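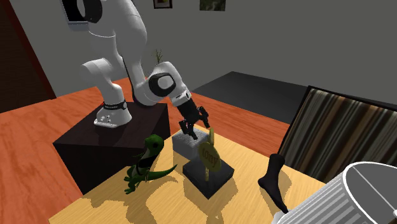 ## Zivoddale Swap Shelf: December notes

Quick one this month, am typing between shifts.

Shelf is FULL. 170 paperbacks in, 155 out, so please take something home before you drop off more. Cookbooks go fastest. Old travel guides don't go at all, sorry, pls stop bringing them.

Jigsaws: write the missing peices on the lid. Somebody got 600 parts into the harbor one and then no sky. Cruel.

Still wanted:

- kids' chapter books, any condition
- large print, esp. mysteries
- board games with the rules still inside

Plondusel branch shuts early all month, 2 pm. Drop box stays open but no magazines in it, they jam the flap.

Linnea Tangen has the spare key and the lost gloves (one green pair, one odd mitten). Ask her at the desk.

Next swap table is in the new year, time to be confirmed. Bring your own bag.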